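May 31, 2019

Long one. Up before six, coffee, straight back into the Jultisel logs because I could not let it go. The planner keeps throwing out grasps that are plainly fine. Left the counter setup loaded overnight, same kitchen, same clutter, wrist view up on the second monitor.

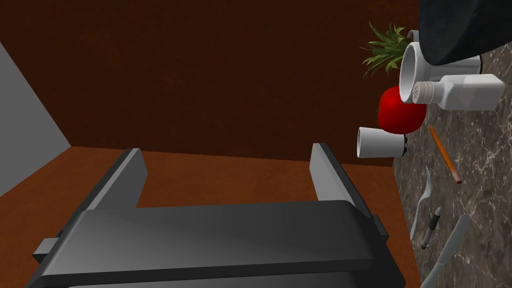

Kept by the Bundosow planning lead
(motion planning and sim tooling, Bandbridge project)

So. 1,336 grasp candidates last night on the one seed. Planner kept 12. Twelve! And of those only 2 got all the way to a trajectory. The rest died in the collision check, nearly all on the same pair, finger vs countertop. Which is nonsense for something like the apple, you can come at an apple from practically anywhere.

First thought was the padding. Somebody (me, in February) bumped the counter padding up when the old arm model kept clipping the edge, and never put it back. Put it back. Slightly better. Not fixed.

Second thought was frames, because it is always frames. Printed the whole transform tree and read it top to bottom with a ruler on the screen like a crazy person. Wrist fine. Palm fine. Head camera -- hm. The head pitch and roll come through Ogola, and Ogola stamps them when the message is sent, not when the joint was read. So everything perception hands over is a little bit stale, and if the head is moving it's stale AND tilted. Went for a walk after that. Lunch was crackers.
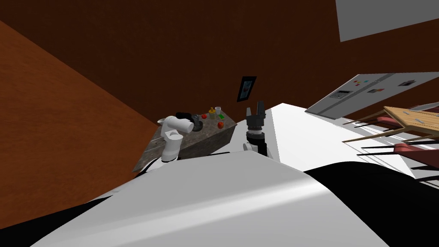
Ogola was supposed to be the simple part. It takes joint states in one side and gives timed transforms out the other, that's all it does, and I wrote it in a weekend and it shows. Pulled up the head view next to the tree to see how bad the roll gets. Bad enough that the island runs downhill across the picture with the fridge tipped over behind it, so if the roll value is even a few ticks late the fitted counter plane swings right up into where the fingers want to go. Which would explain the finger vs countertop thing completly. Would also explain why the reject count changes when nothing in the scene does.

Patch is small. Stamp at read, carry the stamp through, interpolate on the Jultisel side, and refuse to plan if the newest transform is too old. Took 4 tries to get the interpolation right, quaternion sign flip, classic, I have made this exact mistake before and wrote myself a note about it and didn't read the note.

Then the tests. Two red ones that have nothing to do with any of this, skipped them, felt guilty, unskipped them. One is just a bad tolerance. Other one is the gripper width limit being read from the old config -- leaving that for tomorrow.

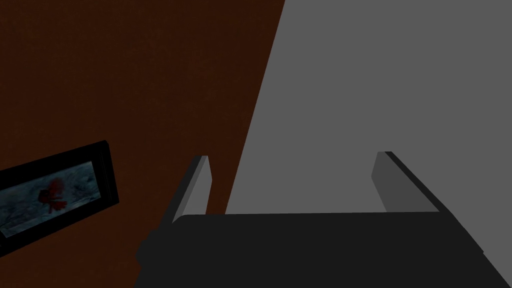 Tomorrow meaning the width limit and also the merge, in that order, no cheating. Config loader looks in two places and takes whichever it finds first. Want it to look in one place and shout.

Reran the same seed before supper with the patch in. Kept set is way up, over half the candidates make it past the collision check now. Haven't gone through them by hand so I don't trust it yet. Could be I loosened something by acident. Need to check the near-edge ones, the pencil especially, flat thin things were always the ones that fooled it.

Also to do: put the padding value in the config with a comment and a date. Delete the three debug topics. Write up the stamp thing for the Bandbridge page before I forget how it works. Buy real food.

Eyes done. Kicked off the big batch on the other machine, leaving it to run.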